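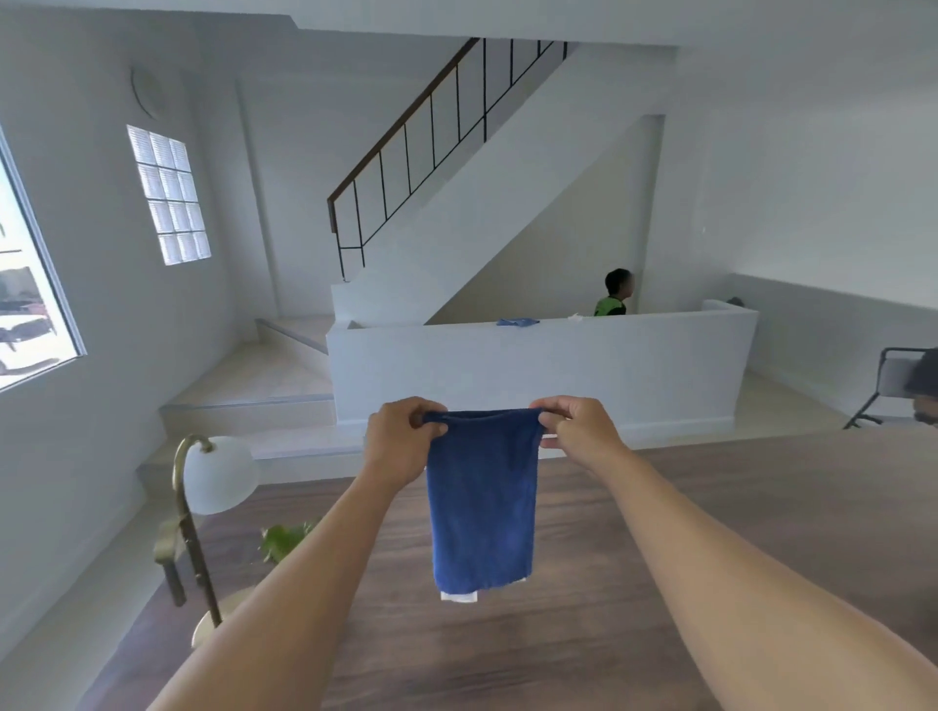
jbittencourt: Disagree with the first post. The Gruven reissue is not brickwalled. I measured both sides of the 7-inch against the old CD and the dynamic range is 2 dB wider on the vinyl. What you are hearing on "Dunstan" is distortion already on the tape.

Ladan_R: Vinyl rips read high on those meters even when cut from the same limited master. The number alone proves nothing. Did you compare the waveforms?

jbittencourt: Yes. Peaks in the second chorus are rounded on the vinyl and flat on the CD.

Ladan_R: Rounded peaks are what a cartridge does to flat ones. Phase shift below 30 Hz is enough.

whitcombe_w: Which pressing is this? There are two. The first run has the matrix ending in A1 and was cut from the band's own files. The repress came out in March and has A2 on both sides. Mine is A2 and the sibilance on the cover song is much lower.

jbittencourt: A1.

hmudgway: I have both. A2 is cut quieter, you need to turn it up to match. Once levels are matched I hear less difference than whitcombe_w does, mostly in the cymbals. The vocal is the same take and the same reverb. For anyone who only knows the Guvasden original: Ornidmont dropped it a whole step and took out the drums until the last verse, so there isn't much up top to compare in the first place.

whitcombe_w: Levels were matched. I used a 1 kHz tone from a test record.

hmudgway: That matches your playback chain. It doesn't match two different cuts. Use a section of the song itself.

whitcombe_w: Fair point. Will redo it.

bchavez: The download that comes with the record is 24-bit and has the same clipping as the CD in the bridge. I count 8 consecutive full-scale samples in several spots. If A1 was cut from those files then Ladan_R is right and the meter reading is an artifact.

jbittencourt: Is there a source for A1 being cut from the band's files? The sleeve lists a mastering credit but no cutting credit.

whitcombe_w: It was on the label's mailing list when they announced the first 800 copies. I no longer have the message.

jbittencourt: Then I would leave it open. I'll post the needle drop of the bridge at 96k so people can check it against the download.

Ladan_R: Please post it without declicking. Some of those tools redraw peaks.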